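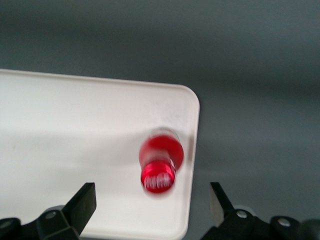
Lefteris thinks I'm fooling myself about the blur, and that a policy trained on wrist views with this much smear in them only learns to move slowly. He said so over coffee and again at the whiteboard, so I suppose I had better write down why I still want to keep those frames in (and be fair to him while I do it).

October, afternoon session, Pokarton task set. The method hasn't changed since Ásdís wrote it up for all of us: we take the wrist stream, score each frame for sharpness, and then, where the old Tomstead recipe would throw the low scorers out, we leave them in with a smaller weight. The red translucent piece on the white tray is our worst customer by a long way. Its edges double up as soon as there is any motion, and being see-through it never gave the sharpness score much to hold on to in the first place. I'm very fond of it!

Results so far, 40 trials per setting:

- blurred frames dropped: 20 good grasps
- blurred frames kept, weight lowered: 32 good grasps
- blurred frames kept, full weight: 26 good grasps

Lefteris has a point that the middle setting also ran slower. I went back through the Jetum logs and the approach takes 2 seconds longer, which I hadn't noticed at all while I was standing there cheering it on. So the next thing is to cap the approach time and run it over again, and he has kindly offered to pick the cap so I can't be accused of choosing a friendly one.

The other half of the day went to the upright carton, which we use as the easy comparison: opaque, straight sides, plenty of print and plaid for the score to chew on.

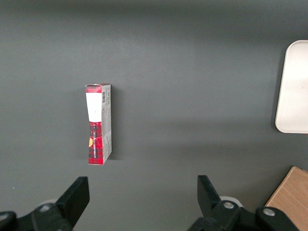
*Carton on end, left of the tray, fingers open.*

All three settings came out within 2 grasps of each other on the carton, so the weighting seems to matter mostly for the see-through stuff. Ásdís wants 100 trials before we say that to the Poirier people, and I agree with her. Still to do: rerun red piece with the cap, ask Lefteris for his number, back up the logs.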